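Home | Notebook | Glazes | Firings | Materials | Contact

September 17, 2022

Tastar orange, second round of line blends

Picked up where the April batch left off. The orange over the Zinach stoneware body had been crawling at the foot and going brown where it pooled, so this round keeps the stain level fixed and only moves the silica and the frit. Dry batch was 200 g per test, sieved twice, water by eye until it ran off the stick like single cream. Should have weighed the water. Will do so next time so the jars can be compared properly.

Made up 13 tiles. Numbers are scratched into the backs before bisque this time, after the oxide pencil burnt out on half of the last lot. All tiles dipped for a slow count of 2, except the last three, which got a second dip on the top half.

Kiln was the small Javmont front loader. Slow up to red heat with the bung out, bung in after that, then the usual climb. Soak of 30 minutes at the top. It overshot a little again. The cone on the bottom shelf was flat and the one on the upper shelf had just touched, so there is still a difference between the shelves that the controller knows nothing about. Element on the left side looks tired. Obeidat have one in stock and I have asked them to hold it.

Results, upper shelf: colour is good on tiles 1 to 5, a bit sugary on 6. No crawling on any of them. 4 is the best surface, smooth and not too shiny. Double dip moved more than I wanted on the last tile and stuck to its stilt.

Results, bottom shelf: all darker, all a shade browner at the edges. 9 has pinholes right across. I think that is the body and the quick bisque, as the same jar was clean on the upper shelf. Nearly everything down there would be usable on the inside of a pot and not much else.

Washed the stilts, ground the bad one back, put fresh wash on the bottom shelf. The old wash was flaking and two bits had landed in the glaze.

Jars are on the second rack with lids taped. Please don't top up number 4 with water, it is thin enough already. The white in the tall tub is last year's and wants sieving before anyone uses it.

Still open: whether the stain holds up over a white slip, and whether a thinner rim would stop the colour breaking there. The rims on small bowls are the place to look. On a flat tile you learn nothing about how it behaves on an edge.
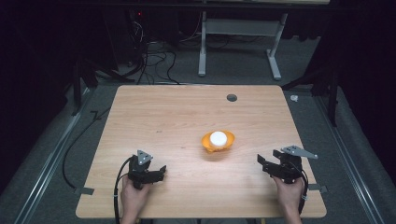 For the next firing

Tile 4 recipe, 4 with a touch more silica, and 4 over white slip. Upper shelf only. Slower bisque for the Zinach body, and weigh the water. Change the left element first if it has come in from Obeidat, otherwise drop the top temperature slightly and keep the soak the same.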